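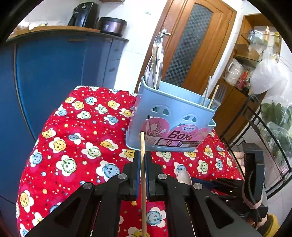
Gripper notes, part 4. I've been swapping jaws on the hand-held unit for a couple of weeks and people keep asking which set I'd buy. Putting it all in one thread so I can link to it.

Two sets of jaws compared. Set A is the stock hard plastic finger from Sotby, bare. Set B is the same linkage with the blue pads on the inside faces. The handle and the strap bracket stay the same for both.

Test object is a wooden chopstick. I picked it after Ileana Coman told me her arm at Nurkent could pick up mugs all day and then fell apart on cutlery. Thin, light, round enough to roll, long enough that a small angle error at the jaw is a big error at the tip.

Task: take the chopstick, bring it upright, put it in the light blue cutlery holder on the table. The holder already has a few things standing in it, so you can't drop the stick in from anywhere.

30 tries with each set. Same person squeezing (me), same table, same red tablecloth.

Bare jaws: 11 misses out of 30. Most of them were the stick rotating in the grip. You close, it feels fine, you lift, and the low end swings toward you.

Blue pads: 9 misses out of 30. Smaller gap than I expected. I would have bet on half.

The kind of miss changed though. With the pads I had almost no rotation. What I got was the stick catching on the rim of the holder, and the pads held it so well that it didn't give. With the bare jaws the stick slides a little and sometimes finds its own way in.

So if your controller has no force feedback, soft pads can make the insertion part worse. Paweena Chaiyaporn said this to me in August and I didn't believe her.

Squeeze force: I ended up using less with the pads. I don't have a load cell in the handle so I can't give you a number. My hand was less tired, take that for what it's worth.

Linkage play. There is some slop at the pivots on both sets, and you feel it most when the jaws are nearly shut, which is exactly where a chopstick lives. I tightened the four silver screws on top by a quarter turn and it helped. Half a turn and the jaws started to drag.

Camera: I compared two lenses on the same bracket. The wide one shows the jaws and the holder together, so you can line up the stick early. The narrow one gives a nicer view of the tip but loses the holder when you tilt the wrist. Keeping the wide one.

Replay on the arm: Riaan Mathebula ran 534 of my recorded grasps from the older sets on the Venter controller. The short ones came back clean. Anything where I turned my wrist fast had the arm lagging behind and then overshooting — his words were "like parking a trailer."

He wants me to slow down while recording. I want him to raise the joint speed limit. We're going to try both.

Next objects are the metal chopstick and the white spoon. Metal against the pads should be interesting, I expect it to slip lengthwise. The spoon I have no guess about. Ceramic, curved, and it lies flat on the cloth, so getting a jaw under it is the whole problem.

Someone asked about eggs. Not with this pair.

Pad wear: too early to say. Will post again when one starts to peel.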